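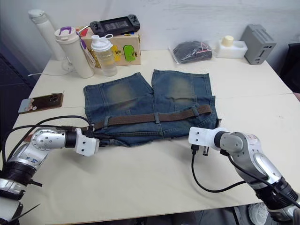

How to Get Denim Shorts Ready for Winter Storage

Denim is tough, but it does not do well when it is shoved into a box at the end of September and left there until the next hot spell. Body oil, sunscreen and a bit of lake water will set into the cloth over the winter, and a hard crease across a leg can turn into a white line. The method below takes one evening of light work plus drying time. It works for shorts, cutoffs and jean skirts.

What you need

A washer or a large sink
Mild liquid detergent
White vinegar
A soft brush, such as an old toothbrush
A drying rack or clothesline
Cotton pillowcases or a box with a lid
Masking tape and a pen for labels

Step 1. Empty everything and take off the belt

Go through all the pockets, including the small coin pocket. Sand collects in the corners, so turn the pockets out and brush along the seams over a trash can. Slide the belt out of the loops. Woven belts can bleed color onto denim in the wash, and leather will stiffen. Wipe the belt with a damp cloth and hang it by the buckle.

Step 2. Check for damage

Lay the shorts on a table in good light. Look at the crotch seam first, then the belt loops, the back pockets and the button. Thin spots show up if you hold the cloth toward a window. Mend anything you find before washing, as a small hole usually comes out of the machine larger. If you can't mend it right away, put a few loose stitches across the gap to hold it closed.

Frayed edges can stay frayed. Trim the long strings with scissors and don't pull them. If you want to stop the fraying where it is, sew one line of straight stitches just above the loose threads.

Step 3. Treat the stains

Sunscreen: Rub in a drop of dish soap and leave it 20 minutes. Don't use chlorine bleach on sunscreen stains. Some of the ingredients can turn orange.

Grass: Dab with vinegar and water, half and half, then brush lightly along the weave.

Grease: Cover with cornstarch overnight, brush off, then use dish soap.

Rust from a rivet or zipper: Lemon juice and salt, rinsed out well. Test it first on the inside of the waistband, where a pale spot won't matter.

Step 4. Wash cold

Close the zipper and button, turn the shorts inside out and wash them on a gentle cycle in cold water. Use half the detergent you would for a normal load. Skip fabric softener, which leaves a film that can yellow in storage. Dark pairs should go in by themselves. If they smell of campfire or pool, add half a cup of vinegar to the rinse.

Step 5. Dry all the way through

Hang the shorts by the waistband with the pockets turned out. The waistband and the pocket corners dry last. I used to put mine away when the legs felt dry, and one year opened a box with mildew along every waistband. Now I leave them on the rack for three full days. In a damp basement, run a fan.

Step 6. Fold or roll

For a flat fold, smooth the shorts out, bring one leg over the other and fold the hem up to the waistband. Put a rolled T-shirt inside the fold if the denim is stiff. For deep boxes, roll from the waistband down. Rolling leaves softer creases and lets you see every pair at once.

Step 7. Pack and label

Put three pairs in each pillowcase, or line a box with an old sheet. Avoid dry-cleaner bags and tight plastic. Write the size and the owner on the tape, which helps a lot with kids' clothes. Store the box off the floor, away from the furnace and out of the sun.

Getting them back out

Air the shorts outdoors for an afternoon. If a crease has set, mist it with water and press from the inside with a warm iron. Cotton shrinks a little in some washes, so a waistband that feels snug may loosen after an hour of wear.

Comments

Abilio Echevarría: Does the vinegar rinse hurt elastic? Two of ours have the stretchy back.

Reply: I haven't had trouble with an occasional one. For stretchy pairs I cut it to a quarter cup, and I never put them in the dryer.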